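Forum Bricolage > Bois et finitions > Entretien

Traces noires sur un plateau en bois sous des bacs métalliques, comment les enlever ?

Posté par mireille_37

Bonjour,

J'ai une table d'atelier dont le plateau est en chêne massif, acheté brut chez Cisemwood et passé à l'huile Flimo par mes soins, deux couches. Elle est dans une dépendance non chauffée. Je range dessus des bacs en tôle dans lesquels je mets la quincaillerie, les charnières et tout ce qui traîne.

En janvier j'ai déplacé les bacs pour faire du ménage et j'ai trouvé dessous des marques gris foncé, presque noires aux endroits où passent les arêtes. Ce n'est pas de la saleté en surface. J'ai essayé l'eau savonneuse, puis l'alcool à brûler, puis un coup de papier de verre en grain 120 à la main. Le bois s'éclaircit un peu mais la marque reste.

Le plateau fait 40 mm d'épaisseur, donc j'ai de la marge pour poncer, mais il fait aussi 90 cm de large et presque le double en longueur, et je n'ai pas très envie de tout reprendre. Est-ce qu'il y a un produit qui enlève ces traces ? Et comment éviter que ça revienne, sachant que les bacs doivent rester là ?

Merci d'avance.

2 commentaires

lolo_bricole : C'est de l'humidité. Tu as quoi comme sol ?

mireille_37 : Dalle béton, pas isolée. Il y a de la condensation certains matins.

Réponse de Pascal Bodin
Réponse retenue par l'auteur du sujet

Bonjour Mireille,

Ce sont des taches de tanin. Le chêne en contient beaucoup, et en présence d'un peu d'eau le fer réagit avec et donne un composé bleu-noir. C'est la même réaction que dans les anciennes encres. Un bac galvanisé en bon état ne marque presque pas, mais dès que le revêtement est rayé sur le chant, l'acier est à nu et la trace suit exactement l'arête. Le châtaignier se comporte pareil. Sur du hêtre ou du sapin on a surtout de la rouille brune, qui part mieux.

Le savon et l'alcool n'y feront rien. Il faut de l'acide oxalique, vendu en poudre en droguerie, parfois sous le nom de sel d'oseille. Voilà comment je procède :

Enlever d'abord l'huile sur la zone, sinon le produit ne pénètre pas. Un ponçage au 120 puis au 180 suffit, dans le sens du fil. Débordez largement de la tache.

Diluer la poudre dans de l'eau tiède en respectant le dosage de l'emballage. Récipient en plastique ou en verre, jamais en métal.

Appliquer au pinceau synthétique sans virole métallique, ou avec une éponge. Couvrir toute la planche d'un joint à l'autre et pas uniquement la marque, parce que le bois traité s'éclaircit et que la limite se voit ensuite.

Laisser agir. La marque s'estompe souvent en quelques minutes. Si elle persiste, refaire un passage le lendemain.

Rincer plusieurs fois à l'eau claire et laisser sécher complètement. Chez moi, dans un garage froid, j'ai attendu 9 jours avant de remettre de l'huile et je ne regrette pas. L'huile sur un bois encore humide fait des auréoles.

Égrener au 240 et huiler. Une couche de plus que le reste du plateau, pour rattraper la teinte.

Attention, l'acide oxalique est toxique et irritant. Gants, lunettes, et un masque à poussière au moment d'ouvrir le sachet. Ne poncez pas avant d'avoir bien rincé – la poussière chargée de produit est très désagréable à respirer. Rangez le reste hors de portée des enfants et des animaux.

N'utilisez pas d'eau de Javel. Elle décolore le bois autour et la tache peut rester. Évitez aussi la laine d'acier pour frotter, les brins se cassent dans les pores et vous aurez des points noirs partout au premier matin humide. J'ai fait l'erreur sur un plan de travail.

Pour la suite, deux huiles ne valent pas un vrai film. Si l'aspect vous est égal, un vitrificateur du genre Greltine protège mieux sous des objets qui ne bougent pas. Sinon, gardez l'huile et isolez les bacs du bois. Des patins en feutre sont à éviter chez vous, ils retiennent l'eau. Prenez du liège ou des bandes de plastique rigide, de façon que l'air passe dessous.

Pascal

3 commentaires

mireille_37 : Merci beaucoup, c'est très clair. Est-ce que je peux traiter une seule planche du lamellé ou il faut toute la largeur ?

Pascal Bodin : Une planche, oui, si vous vous arrêtez bien au joint. Faites un essai dessous, dans un coin.

mireille_37 : Essai fait lundi sous le plateau, la marque est partie au deuxième passage. Le bois est plus clair, je verrai avec l'huile.

Réponse de gg_du_49

Jus de citron et gros sel, tu laisses au soleil et ça part. Ma mère faisait comme ça.

1 commentaire

Pascal Bodin : Sur une rouille légère, possible. Sur du tanin noir dans du chêne, j'ai essayé, ça pâlit à peine.

Réponse de atelier_sauvage

Je complète la réponse de Pascal sur la partie prévention, l'essentiel est dit pour le reste.

Le plus simple est de s'occuper des bacs. Je retourne chaque bac, je passe la lime sur les bavures, un coup de dégraissant, puis une peinture antirouille sur le fond et les arêtes. J'ai pris de la Lumenta en pot, mais n'importe quelle peinture pour fer fait l'affaire. Il faut la laisser durcir bien plus longtemps que le temps de séchage affiché, autrement elle colle au plateau et vous aurez un autre sujet à ouvrir sur le forum.

Ensuite, déplacer les bacs de temps en temps. Même avec des patins, un objet qui reste tout l'hiver au même endroit finit par laisser une différence de teinte, parce que le bois autour prend la lumière et pas lui. Ça n'a rien à voir avec le fer et ça ne se traite pas à l'acide, il faut juste attendre que ça s'uniformise.

Dernier point, l'air. J'ai mis 9 mois à comprendre que la condensation venait d'un seau d'eau que je laissais sous l'établi pour les pierres à aiguiser. Un couvercle dessus et les vis rouillent nettement moins vite. Regardez si vous n'avez pas une source du même genre avant d'acheter un déshumidificateur.

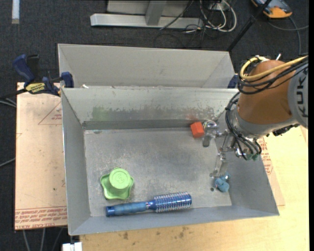 Bacs en tôle grise sur une table en bois clair.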